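Nendstead Market Traders and Residents Outreach Group
Minutes of the general meeting, 2026-09-02
Held in the upstairs room, Moulin Street Hall

Present: Selina Imhof (chair), Dwight Cloutier (minutes), Roswitha Aebischer, Fulgencio Cantero, Alois Gruber, plus stallholders and neighbours who signed the sheet at the door.

Apologies: the ward office sent word that their person was double-booked and would read the minutes instead.

1. Opening

Selina opened by saying how good it was to see the back row filled, and she meant it. A few people had come straight from packing up their stalls and still had their aprons on. She asked that everyone say their name before speaking so Dwight could keep up. Most did.

2. Minutes of the last meeting

Accepted with one correction. The line about parking on Dirnow Lane should have said the loading zone is open until nine, and it was written down as ten. Alois moved, Roswitha seconded.

3. Matters arising

The noticeboard by the fish stalls has been fixed and has a new cork back. Thank you to whoever did it - the group would love to know who you are.

The letter to council about lighting on the north side has been answered. Council will look at it in the next works program. Fulgencio thought the reply was the warmest we have had from them, and read out the second paragraph twice. Dwight will write back and ask for a month.

4. The "Ask Your Councillor" mornings

This took up most of the meeting, and rightly so.

Roswitha gave the report. The mornings began in April as a trial, with one folding table near the east gate and a councillor sitting at it for two hours while people did their shopping. The idea was that traders can't get to evening sessions at the civic centre, so the civic centre should come to the traders. She has now kept a record of every question asked. There have been 400 of them, which got a cheer from the back of the room.

The questions fall mostly under rubbish collection, stall fees, footpaths and the bus. Bus questions were a surprise. Plenty of shoppers change at Zarkthorpe and miss the connection by a couple of minutes, then stand there with their groceries for the better part of an hour. Nothing on our own list of topics had anything to do with buses, and Roswitha said she was delighted to be wrong about what people wanted to talk about.

Fulgencio asked how many questions had received a proper answer. Roswitha said all the fee questions had, because those can be looked up on the spot. The footpath ones take longer, and a few are still sitting with the roads department. She will chase them and put the answers on the noticeboard under the number on each person's slip.

A stallholder (bread, second row) said the slips were the best part. She had kept hers and got a phone call, and she had never had a phone call from council in her life. Another trader said the slips blow away. Alois offered bulldog clips.

There was a lively talk about language. Many regulars would ask more if they could ask in the language they use at home. Selina would like a speaker of at least one other language at each morning, with a coloured ribbon so people can spot them. Several hands went up to help before she had finished the sentence. Names were taken on the back of the agenda.

Agreed: the mornings continue through to the end of the year. Roswitha to draw up the roster. Helpers with a second language to see her after the meeting.

5. Web page and newsletter

Dwight reported that the newsletter went out to 600 households in the last round and that the web page is now being read too, judging by the emails. He would like shorter pieces and more voices in it. A trader's column was suggested and Fulgencio was asked to write the first one. He said yes straight away, then asked how long it had to be. One side of paper.

Selina asked that any piece about a council decision carry the date of the decision and say where the full text can be read. People have been passing around an old notice about fees as though it were new, and two stallholders were quite worried by it.

It was also asked whether councillors could write in the newsletter. After some back and forth, the feeling was that they may answer readers' questions in it, and all of them get the same space. No campaign material in either the newsletter or on the page. Carried on a show of hands, none against.

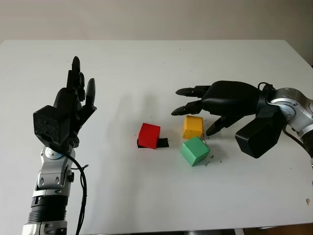
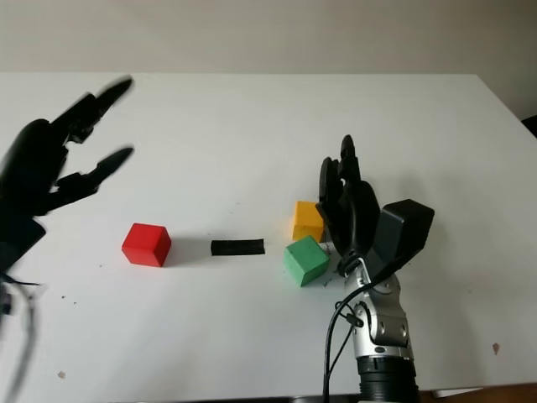
6. Fee review submission

Council is taking written comments on its review of stall fees. Alois has read the whole paper, appendices included, and walked the meeting through it with real energy. The short version is that fees would be charged by the metre instead of by the stall. Small stalls would do better. The longer ones along the centre row would pay more, and the plant sellers would feel it the most as they spread out so far.

Alois proposed that our submission make 3 points:

- the change should come in over two years
- seasonal traders should be able to pay by the month
- the money raised from the market should be shown on its own line in the council budget

The third point drew the loudest support. Fulgencio said he had been asking for that line since he sold his first crate of oranges here. A neighbour from Dirnow Lane asked whether residents could sign as well as traders. Yes, please do! There will be a sheet for each.

The plant sellers asked for a sentence about display space that doesn't take paying customers. Alois will write something and show it to them before it goes in. They were happy with that.

Agreed: Alois to circulate a draft. Comments back to him in writing, or at his stall if he isn't serving.

7. Budget

Selina presented the figures. The group has been granted $4000 from the neighbourhood fund, to be spent on printing, the hall and a proper weatherproof canopy for the east gate table. Two quotes for the canopy are in and a third is on its way. Roswitha asked that it be a bright colour. General agreement, no agreement on which colour. The green and the yellow both have strong friends.

Receipts go to Dwight, with a note of what they are for.

8. Candidates' forum

With the council election coming, Selina would like the market to host a forum for every candidate in the ward. Questions would be drawn from the slips, so that what gets asked is what shoppers have been asking all along. Each candidate would have the same time to answer, and there would be a bell.

This was very well received. Points raised:

- Hold it at closing time so that traders can stay for it.
- Invite all candidates on the same day and in the same words.
- Have chairs for older people at the front.
- Ask the school at Zarkthorpe whether the senior students would like to put a question of their own.

Fulgencio offered to lend his bell, which is a ship's bell and very loud. Accepted with thanks.

Agreed: Selina to write to the candidates. Roswitha to choose the questions with two traders and two residents, to be drawn from a hat.

9. Other business

The tap beside the flower stalls is dripping again. Dwight to report it.

A resident asked if the early trucks could turn off their engines while they wait. The traders present were glad to pass that on.

The knitting circle has asked to share our hall booking when we finish early. Fine by all.

10. Next meeting

Same room, same start time. The date will go on the noticeboard once the hall has confirmed it.

Selina thanked everyone for a cracking meeting and closed it. Minutes taken by Dwight Cloutier.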